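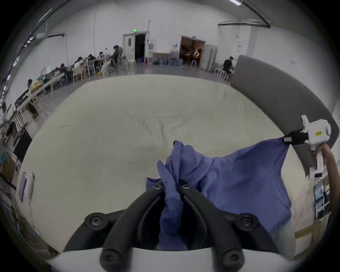
Blue-violet long-sleeve, ribbed cuff.

August, 4:20 pm

Wash shrinkage, knit tops, second pass. Machine is the Hinance front loader, detergent Zokska unscented, 20 g per load. Spin held at 1,000 rpm for every cycle. Last week's loads went out at a higher spin and the sleeve lengths scattered too much to use, so those numbers are struck from the sheet.

Marks are sewn, white cotton thread, shoulder seam to cuff seam. Ink marks from the first pass bled and are abandoned. Measure flat on the Stetis board after 20 hours of conditioning, no tension, cuff left relaxed. Do not smooth the rib by hand before reading. It adds 2 to 3 mm and the error does not repeat.

Load 191: sleeve down 9 mm after cycle one, down a further 2 mm after cycle two, no change at three. Body length still moving at three. Side seams twisting toward the front on both Oddsson blanks, worse on the heavier one. Check whether the grain was off at cutting before blaming the wash.

Open items:
Scale drifts when the dryer is running. Weigh detergent first.
Inlet temperature log has a gap after lunch. Repeat that cycle.
Need more conditioning racks. Two are bent.
Next entry starts at cycle four, same spin, line dry.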